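Speaker notes - Keeping Small Water Systems Honest
Arnulfo Guzmán, Gruvham village hall, 12/09/2023

Slide 1. Title
Say hello, thank Trefor Powell for setting up the room. Mention that the handout is by the door and has the phone numbers on it. Talk is in two halves with questions at the end.

Slide 2. Where our water comes from
Gruvham has two wells and one storage tank on the Pistitz road. The system serves 211 households. The older well was drilled first and still does most of the work in summer. Point to the tank on the map - people always think it is farther up the hill.

Slide 3. Who checks it
The operator takes samples every month. They go to the lab in Dundlow in a cooler, with a form for each one. Results come back within 7 days. Anyone can ask to see them. Pause here and ask who has ever read one of the reports. Don't wait too long.

Slide 4. Reading the report
Go slowly on this one. Three columns matter: what was tested for, what was found, and the limit. If the middle number is lower than the last one, the test passed. Explain "ND" - not detected at the level the lab can measure. Hardness has no health limit. Ours is high, and that is why kettles scale up.

Slide 5. The October leak
Tell this one in order. Pressure dropped overnight on the east side. The crew from Kuzmenko found a split joint under the school driveway. We replaced 18 feet of pipe and flushed the line. Boil notice stayed on until two clean samples came back. Some people didn't get the notice at all, and I should say that plainly.

Slide 6. What we changed
Phone list is updated twice a year now. Notices go on the store door as well as the website. Valve map was redrawn, and a paper copy is kept in the pump house.

Slide 7. Water at home
Store a few days' supply. Use clean containers with tight lids, keep them out of the sun, and write the date on them. Rinse a refillable bottle with hot soapy water every day, and take the cap apart if it comes apart.

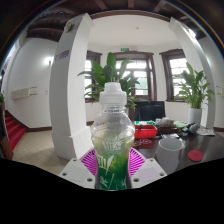 If your house has been empty for a week or more, run the cold tap for a few minutes before you drink from it. Clean the screen on the faucet twice a year. Filters need changing on schedule - an old cartridge can be worse than none.

Slide 8. Costs
The new meter program comes to 300 dollars per connection, spread over the bills. Expect questions. If someone asks about the Dundlow rates, say they buy from a larger system and the bills can't be compared line by line.

Slide 9. Questions
Repeat each question so the back rows can hear it. Trefor takes anything on billing. Leave the slide with the phone numbers up until the room clears.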